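Friday, late

Read the Felteo piece again over supper, the one that says machines will be doing the housework in 2 years. The last one of these I kept said 5, and that was longer than 5 years ago. I still have it in the drawer with the takeout menus.

I spent most of the day at Atotley helping out in the stockroom, so I had the two things side by side in my head, what the article says and what the work is. They have a Mono unit on the packing line now. It picks up a carton, turns it, and sets it on the belt, and it does that well. It did 947 on the early shift and everybody was told the number. The target is 1000. Then a carton came through with one flap up and the thing stopped and waited for a person to come and push the flap down. I was the person. I pushed the flap down with one finger and it went on its way.

I am not against it. My back certainly isn't against it, because I used to lift those cartons. But a carton is a square thing that comes to you at the same height every time. My house has hardly anything in it like that.

Take towels. I folded a load when I got home, standing up, with the radio on, and I tried to pay attention to what my hands were doing. First you have to find a corner. The corner is usually inside the rest of it. Then you find another one that belongs to the same side and not the far side, and you only know by the feel of the hem. You give it a shake. You smooth it down with the flat of your hand and the bottom layer slides off crooked, so you pull that back and do it over. I don't think I looked more than half the time. The Harb video everyone at work was passing around shows a machine folding one towel, plain, already laid out flat, and the clip is speeded up. I would like to see it start from the basket.

And folding is the easy part. The hard part is knowing where the towel goes, and which one is too thin for guests, and that the table has to be cleared before anyone can eat on it. Our table gets everything. Books land there, the laptop lives there, and whatever came out of a bag stays until somebody is sick of looking at it. I can clear it in the time it takes the kettle to boil, but only because I know what half of it is. A machine would have to ask me, and if I have to stand there answering then I may as well do it myself. That was the flap all over again.

The article says they will learn by watching people do it. Maybe so. I learned by being told off, which took years.

I will give them this much: a year ago I would have said no to towels, period. Now I say not yet, and not for the money they want. Ask me again next June. If one of them can pick up a folded towel and put it on the right shelf without the folds coming out, I will write it down here and eat my words.
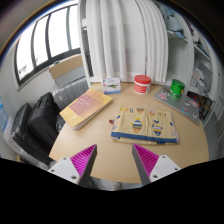 Anyway, the sheets are still in the dryer and I am not getting up for them tonight. The fitted one can wait till morning. If Felteo wants to send something over to deal with the elastic, they are welcome to it, and they can bring their own coffee.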